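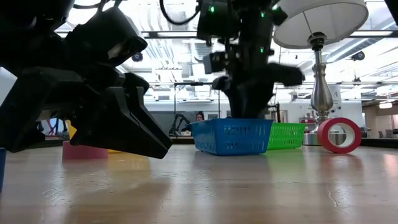 Step 1. Time the hand job before you believe the sales sheet

Torkik's sheet told us the sorting table would free up a whole shift. Maybe. Before you sign, have your own people sort 100 mixed items into baskets by hand, at a normal pace, and write down the time. Then run the same items through the arms. Count drops and repeats as work.

Step 2. List the jobs that are left over

Someone still has to set out the baskets, bring over tape rolls and other stock, and clear jams. At our Ulby site those chores took 169 minutes in the first week of September. They weren't on anyone's job sheet, so the packers did them on top of everything else.

Step 3. Put the new work in writing

Change the job description and the pay grade before the start date. "Operator" is a different job from "packer." If the supplier says no training is needed, ask who answers the stop alarm at 5 a.m.

Step 4. Check again after 336 hours of running

Repeat Step 1 with the same items. Ask the crew what got worse, and ask without the supplier in the room. Keep the hand-sorting bench until you have both sets of numbers.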